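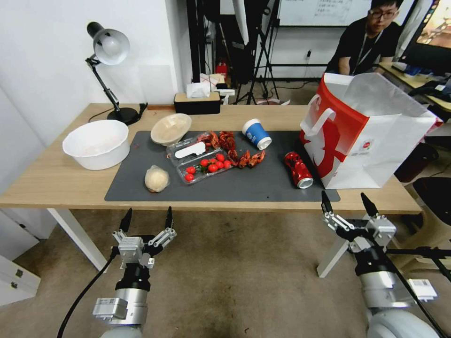
Nerus Quarterly, No. 15, p. 80

Clearing the Worktable After a Meal

By Robel Bogale

A lunch eaten at a worktable leaves behind a mixed load. There is food that can still be eaten, food that can't, packaging that is clean, packaging that isn't, and the fixed equipment of the table itself, which should come out of the process in the same condition it went in. Most office guidance treats the whole load as trash and the clearing as one motion. The results are familiar: sauce on the cord of the lamp, a good roll thrown out with the shells, and a bag that leaks on the way to the chute.

The meal considered in this article is a shell-on meal, which is the hard case. Crayfish, cherry tomatoes in a clear clamshell, a wrapped bun, a soda and a paper cup make up a common takeout order. The pieces differ in weight, wetness and edge, and they don't stay where they are put. The cup and the can end up on their sides. The shells spread along whatever path the eater's hands followed between the pile and the tray.

The method below was worked out by Zinash Negussie, who manages shared workrooms for Sundel and has been asked about shells more often than she would like. Her written procedure, first circulated in November, ran to a single page. The revised version is dated January 2, 2021, and adds the sections on basins and on mats. We have shortened it and put in our own remarks where our trials gave a different result.

The surface

A bare wood or wood-grain tabletop is a poor place to eat crayfish. The cooking liquid is oily and colored, and it travels under the edge of any container set down on it. A dark mat laid over the central part of the table takes most of the load. Dark gray hides staining between washings, which is a point in its favor for the user and a point against it for the person checking whether it has been washed. Negussie's page asks for the mat to be wiped twice, once with a dry towel to lift the oil and once with a damp one.

The mat should be large enough to hold the whole meal with a margin at the front. It doesn't need to reach the ends of the table. A strip of bare top at one end is useful as a station for the basin, and a strip at the other end will take a bag. This keeps both receivers off the eating surface and within reach of a person standing at the front.

Textured mats were tried at the Sisay building and withdrawn. Fragments of claw lodge in the grooves and have to be picked out by hand. A smooth rectangular mat with square corners can be lifted by two corners and tipped, though this works only after the larger pieces are gone.

The receivers

Two receivers are enough for one table. The first is a wide plastic basin, used for anything wet or sharp. A wide rim matters more than depth. Shells dropped from the hand tend to land near the near side of the opening, and a rim that flares outward catches what would otherwise go down the outside wall. White plastic shows residue and can be judged clean at a glance. Sides that taper toward the bottom make the basin easier to empty in one tip.

The second receiver is a stiff shopping bag with handles, stood upright, for dry packaging. A bag with a flat bottom stands on its own and leaves both hands free. It shouldn't be asked to take liquid. Paper bags soften at the base seam within minutes of contact with a wet cup, and coated bags hold the liquid until the bag is picked up, at which point it finds the lowest corner.

A small disposable bowl makes a third, optional receiver. During the meal it serves as a shell bowl, and diners who use one leave a narrower spread on the mat. Diners given a bowl often don't use it. In the trial at Pornport the bowls came back empty at most tables and the shells were on the mats. Negussie now sets the bowl out anyway and makes no comment in the instructions.

The fixed items

The desk lamp stays. An adjustable lamp with a round base can be moved toward the back edge of the table before the meal and left there through the clearing. The arm should be set so that the shade is clear of the reach between the mat and the basin. Hands with oil on them should stay off the switch and off the cord. If the shade has picked up splashes, it is wiped last, with the lamp off and the bulb cold.

The tissue box also stays, at the back, to the side of the lamp. Boxes with a wooden lid or casing hold their place when a tissue is pulled with one hand, and one hand is normally all that is available. Loose tissues that have been used go to the basin. Clean ones sticking out of the slot are left alone.

Papers and small objects belonging to the desk should be moved behind the tissue box or off the table. They tend to be forgotten at the back edge. The written procedure asks for a check of this strip before the food is opened and a second check after the mat is lifted.

Order of work

The order runs from dry and whole to wet and broken. It was reached by trial, and the reverse order was the slower of the two in every session.

Wrapped food comes off first. A bun still in its clear wrap is food, and it can be returned to whoever bought it or put away for later. It should be picked up by the wrap and checked underneath for oil. A mark on the outside of the wrap wipes off. If the wrap is open or torn on the side toward the shells, the bun goes out.

Tomatoes come next. Cherry tomatoes in the tray of a clamshell are usually sound, whatever lies on the mat next to them. The spoon resting in the lid is lifted out before the lid is moved, otherwise it slides into the tray or onto the mat. The lid is then closed over the tomatoes and the container is taken away as a unit. Stems may stay on. Any tomato that has been in contact with shell is rinsed and eaten the same day.

Cans and cups follow. A soda can on its side may still hold liquid below the level of the opening, and the safe assumption is that it does. It is raised with the opening uppermost and emptied at the sink before it goes to recycling. A paper cup on its side is treated the same way. Cups are not nested inside other items until they have been checked, and they are not used for scooping shells, a practice that crushes the wall and puts oil on the printed side where the next person will grip it.

Shells are left until the mat holds nothing else. The larger heap is taken by hand, gloved, straight to the basin. The scattered pieces are then drawn toward the heap's former position with a stiff card, working from the outer end of the trail inward. Drawing them outward lengthens the trail and pushes small pieces over the mat's edge. A full table takes 15 minutes by this method with one person working, including the wiping.
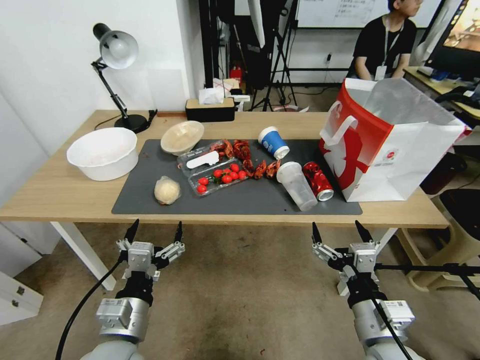
Emptying and washing

The basin is emptied into a lined bin with a lid. Shell waste should leave the room the same day. Negussie's page specifies double liners, and our trials agree with her. A single liner of the ordinary grade was pierced in five of the sessions we recorded, in each case by a claw tip near the bottom.

Wash the basin with hot water and dish detergent, rim included, and turn it upside down to dry. The underside of the rim holds oil and is the part most often missed. The mat is washed flat, in the sink or on a draining board, and is not folded while wet – a crease set at this stage stays in the material and becomes a place for liquid to collect.

The tabletop under the mat is wiped even if it looks clean. Pay attention to the line where the mat's edge lay. Let the top dry before the mat goes back.

The bag of dry packaging is sorted last. Clear containers with food residue go to general waste at Sundel, and clean ones go to plastics. Local rules vary and the label on the bin should be followed where it differs from this article.

Copies of the full procedure can be requested from the Nerus reader desk under reference 823. The mat-washing section is being rewritten for larger tables and will be sent to the same readers when it is done.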